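Toaster oven on the table: cleaning it, placing it and keeping the top clear

A countertop oven ends up on the table in a lot of small apartments, either because the counter is too short or because the only good outlet is on the other wall. Ours has been on the table since April. Most of what follows I worked out by doing it wrong first, and some of it came from readers after the last page on small kitchens.

Where to put it

Push the oven toward the back of the table, but leave a gap between it and the wall. Check the booklet for the distance, as makers differ. If the booklet is gone, look for the model number on the back or underneath and search for the manual online. Sides and top need open air too, so don't box the oven in between a bread bin and a stack of cookbooks.

Turn it a little toward the side you work from. The door drops down in front and you want to reach in from the side of the hot glass, not over it. Before you settle on a spot, open the door all the way and see what it would land on. There should be enough bare table in front to set down a tray.

The cord should run straight back to a wall outlet. No extension cord, and no power strip shared with the kettle. If the cord has to hang over the side of the table where people walk, move the table.

Protecting a wood top

Wood with a honey-colored finish shows heat marks quickly, and they come up as pale cloudy patches. The feet of the oven hold it off the surface but the heat still goes down. I used a thick cork mat for a while and then changed to a large ceramic tile with felt dots under the corners. The tile is easier to wipe. Whichever you use, it should be a little bigger than the oven's footprint.

For a light cloudy mark, try this before you sand anything:

1. Let the table cool and dry fully, overnight if you can.
2. Lay a clean, dry cotton cloth over the mark.
3. Run an iron on low, no steam, over the cloth for a few seconds.
4. Lift the cloth and look. Repeat if the mark is fading.
5. Wax or oil the spot once it is gone, if your finish is the kind that takes it.

It works on moisture marks. It does nothing for a scorch, and it can make a cheap lacquer worse, so test it on the underside first.

Cleaning the oven

Unplug it and wait until it is cold. Take out the rack and the crumb tray and put both in the sink with hot water and dish soap. Leave them while you do the rest.

Crumbs first, dry. Tip them toward the door and sweep them out with a soft pastry brush. Wetting crumbs makes paste, and the paste gets into the corners.

For the inside walls, use a damp cloth with a little soap and wipe again with plain water. Stay off the heating elements. Do not spray anything into the oven. Put it on the cloth instead, outside the oven.

The glass door takes the longest. Mix baking soda with enough water to make a spreadable paste, cover the inside of the glass, and leave it for half an hour. Wipe it off with a damp cloth and then go over it again with a dry one. For the baked-on brown dots in the corners I use a plastic scraper. Elli Salminen wrote in to say an old loyalty card does the same job, and she is right.

The control panel only wants a barely damp cloth. Pull the knobs off if yours come off and wash them with the rack. A white case yellows around the top of the door if grease is left on it, so wipe that strip every time you wipe the table.

Dry everything, put it back, and run the oven empty for a few minutes with a window open.

What ends up on top

The flat top of an oven looks like a shelf, and things collect there. It is fine as a parking place while the oven is cold and unplugged. It has to be bare before you turn the oven on, and that goes for plastic containers most of all. Lids warp first, and the rest softens soon after.

The same goes for the table in front. Clear it before you start to cook.

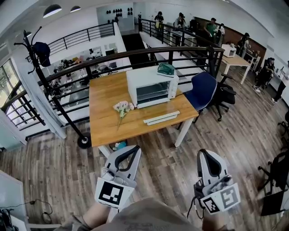
Flowers, real or not, are the second thing to move. Artificial ones are fabric or plastic with a wire inside, and neither should be near a hot door. They also hold grease and dust once they have lived in a kitchen for a few months. To clean them, hold the stem and brush the blossoms from the middle outward with a dry paintbrush. If they are sticky, swish them in a bowl of cool water with one drop of dish soap, shake them out and hang them upside down over the tub. Try one petal first, as some dyes run.

Small long things like strips, straws and skewers roll or slide off when you wipe around them. Stand them in a jar and keep the jar at the far end of the table.

Chairs and floor

Pull chairs back from the oven side before cooking, so you aren't reaching around one with a tray in your hand. A chair on wheels is worse than a fixed one here – it moves when you bump it, and not always away from you. I keep ours at the other end.

Crumbs fall straight down and then get kicked under the table. On a plank floor they sit in the joints. Vacuum along the boards with the brush head, then across. Mop with a cloth that has been wrung out hard, and don't leave water standing in the joints. Anything stored under the table has to come out for this, so keep it to one item you can lift with one hand.

White table legs get scuffed at shoe height. A damp melamine sponge takes most scuffs off, but go lightly. It is a fine abrasive and will dull gloss paint.

How often

After each use: crumbs out once it is cool, top of the door wiped.
Every week: rack and tray washed, table moved and floor vacuumed.
Every month: glass, knobs, the tile or mat lifted and the wood under it checked.

If you find the wood under the mat is darker or feels dry, move the oven farther along the table or put a second layer under it. Mine needed the second layer by the end of the first winter.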